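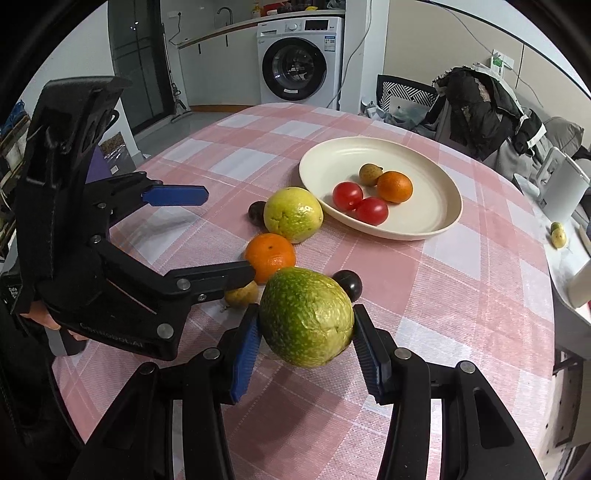 Cómo montar una pinza de mano de dos dedos en casa y aprender a usarla con fruta

24 de agosto de 2020
Por el equipo de Tillo

Buscar en el sitio Introduce tu búsqueda Buscar

En febrero publicamos la primera versión de esta guía y desde entonces nos habéis escrito tanto (¡gracias, de verdad!) que tocaba rehacerla entera, con las correcciones que nos habéis mandado y con alguna manía nueva que hemos ido cogiendo por el camino. Si ya montasteis la Vellby de aquella tanda, podéis saltar al apartado de las almohadillas, que es donde más cambia la cosa.

Antes de empezar

Las piezas impresas salen de una bobina normal y todavía sobra para repetir algún dedo, que suele hacer falta. Nosotros imprimimos los brazos tumbados, con la cara del rebaje hacia arriba, y las almohadillas aparte en material flexible. Además vais a necesitar los pasadores de los pivotes, 12 tornillos pequeños, una lima fina y una lija de grano 800 para los agujeros. Contad con 90 minutos de montaje si es la primera vez, y con un café a mano, que los pasadores tienen su carácter.

Montaje de los brazos

Repasad primero todos los agujeros con la lija enrollada en un palillo. Dos o tres vueltas y probáis el pasador: tiene que entrar empujando con el pulgar, sin martillo. Si baila, mejor reimprimir esa barra, porque la holgura se nota muchísimo en la punta del dedo.

Presentad las barras de un lado sobre la base, meted los pasadores y abrid y cerrad el brazo unas cuantas veces antes de pasar al otro. Cuando los dos se muevan con suavidad, unidlos al gatillo y apretad los tornillos en cruz, poquito a poco. Fijaos en que las puntas lleguen juntas al centro; si una se adelanta, aflojad la base, corregid y volved a apretar.

Las almohadillas

En la guía anterior recomendábamos la almohadilla lisa para todo. Hoy la dejamos para objetos blandos y secos, y para la fruta preferimos la acanalada, que agarra mejor la piel brillante sin tener que estrujar. Encajadla desde la punta hacia atrás y comprobad que no quede ninguna arruga debajo. Las de Babalola también encajan si les recortáis un pelín la pestaña.

Prácticas en la mesa

Ahora viene lo divertido. Poned un mantel (sobre la mesa desnuda las piezas redondas se escapan que da gusto), un plato con borde y fruta de distintos tamaños: cítricos, algún tomate cherry, lo que tengáis por casa.

Empezad por la pieza más grande. Acercaos con los dedos bien abiertos, bajad hasta que queden a la altura de la parte más ancha y cerrad despacio, hasta que la fruta se levante sin girar. Mantenedla un momento cerca del mantel, dejadla otra vez y repetid. Con 11 repeticiones seguidas sin que se caiga, pasad a las pequeñas y luego a llevarlas al plato.

Los tomates, para el final, por favor. Si trabajáis con una pinza en cada mano, mantened la segunda abierta y quieta hasta que la primera haya soltado; mover las dos a la vez es cuestión de práctica y al principio se enganchan las puntas una barbaridad.

Al terminar, un paño húmedo por las almohadillas y una gota de aceite en los pivotes, nada más.

Artículos relacionados

Soporte de pared Clendthorpe para guardar las pinzas
Cómo imprimir material flexible sin atascos
Almohadillas Babalola: medidas y recortes
Vellby: lista de piezas actualizada
Cambiar el muelle del gatillo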